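**1/** Bernadette Maillard sent me another one of those "match every lid to its container in one afternoon and your kitchen is fixed" articles. I have read maybe 10 of these. I remain unconvinced.

**2/** The article's big rule: pull everything out, put it on a bare surface, look at it. Fine. Clear plastic on a beige tabletop, two big boxes, and I still can't tell at a glance which one a given rim belongs to.
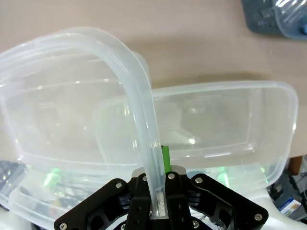
### 3/ The "just buy one brand" people

Baiba Paulauskas swears by this. One brand, one shape, all lids fit. She went all in on Harska and then Harska changed the corners. Now she owns two kinds of Harska, and they don't stack – I've seen the cupboard.

**4/** And clear plastic is supposed to be the smart choice because "you can see what's inside." Sure, when there's something inside. Empty, you're looking through one wall at another wall.

**5/** Tarmo says to read the bottom. There are molded marks down near the base, so in theory everything you need is right there. I've tried it. You tilt the thing, the light bounces off the plastic, you tilt it the other way, and then you've got a little raised symbol that tells you nothing about lids.
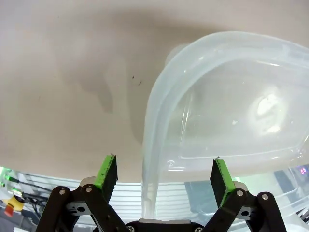 **6/** So the other school says write on them. Marker on masking tape, letter on the box, same letter on the lid. Mārtiņš Jõgi did his whole set in November. By spring the tape was gone and the gum was still there.

**7/** What I'd like to see is one of these writers come back after a year. Same kitchen, same boxes. The article had 600 words on sorting and a single line on keeping it sorted ("make it a habit!").

**8/** Somebody is going to reply that I should store them with the lids on. I did that for a while. It eats the whole shelf, and they smell shut up when you open them.

**9/** My system, for what it's worth: lids stand on edge in an old dish rack, boxes nest by size, and anything without a partner gets one month. Does it work? Mostly. I still try three lids before I get the right one.

**10/** Bernadette has now sent me a second article. It's about spice jars. No.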